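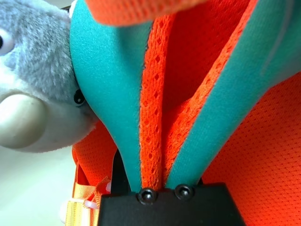

Section 4: Packing and Fitting the Day Bag

Now for the fun part! By this point you've sewn or ironed on the name labels (Section 3) and your child has probably asked to wear the bag to breakfast. Let them. A bit of strutting around the kitchen is good practice for the straps.

This section of the Rulamik Family Starter Guide covers packing, strap fitting and a first trial walk. It suits any small child's backpack, including the Jeltetti Mini, so don't worry if yours came from somewhere else.

Before you start

You'll need the empty bag, a lunch box, a drink bottle, a spare set of clothes, one comfort toy and a kitchen scale. Bathroom scales are hopeless at these weights.

4.1 Weigh the bag

1. Set the scale to grams and zero it.
2. Put the empty bag on the scale and write the number inside the front cover of this guide. Our tester bag came to 284 grams.
3. Add everything your child will carry and weigh it again.
4. Compare the total with the limit for your child's size on the Rulamik weight card. The Small card stops at 2000 grams and the Medium card at 3000.

Note: A full drink bottle is nearly always the culprit when you go over. Half fill it and top it up when you arrive. Our first go at a kinder bag weighed 2382 grams, and we got it under the Small limit just by doing that and swapping to a lighter lunch box.

4.2 Pack it

1. Lay the bag on its back on a table with the zip fully open.
2. Place the spare clothes flat against the back panel. They make a lovely soft layer between the lunch box and your child's spine.
3. Stand the lunch box upright, close to the clothes.
4. Put the hat on top, where small hands can find it.
5. Tuck the comfort toy in last – face up, if your child is fussy about that sort of thing. Plenty are!
6. Close the zip slowly and keep fabric and fur clear of the teeth.

Caution: Don't clip toys to the outside of the bag with long cords. They can catch on play equipment. If you use a key ring, choose a short one.

4.3 Fit the straps

1. Loosen both shoulder straps all the way.
2. Put the bag on your child and have them stand up straight.
3. Pull each strap down a little at a time, swapping sides, until the bag sits flat against the back.
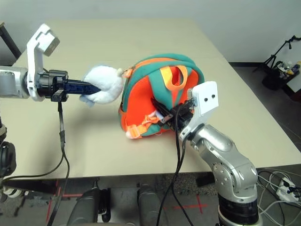 4. Check that the bottom of the bag rests at the waist or just above. If it bumps against the bottom when they walk, keep tightening.
5. Slide two fingers under each strap at the shoulder. They should fit snugly.
6. If your bag has a chest buckle, do it up now. Keep skin and hair out of the way – one pinch and you may not get a second try until tomorrow.

Note: Straps need a fresh fitting when the weather turns. A bag that sits beautifully over a T-shirt in January will be tight over a winter jumper.

4.4 The trial walk

1. Walk to the letterbox and back, or once around the yard.
2. Ask your child to take the bag off, open it, find their hat and zip it up again without help.
3. Look at their shoulders. Red marks mean the load is too heavy or the straps are too tight, so go back to 4.1.

Repeat the walk over a few mornings before the real thing. It's a joy to watch a child master that zip, and you'll be glad of it at 8.15 when everyone is hunting for shoes.

For washing and drying, go to Section 5.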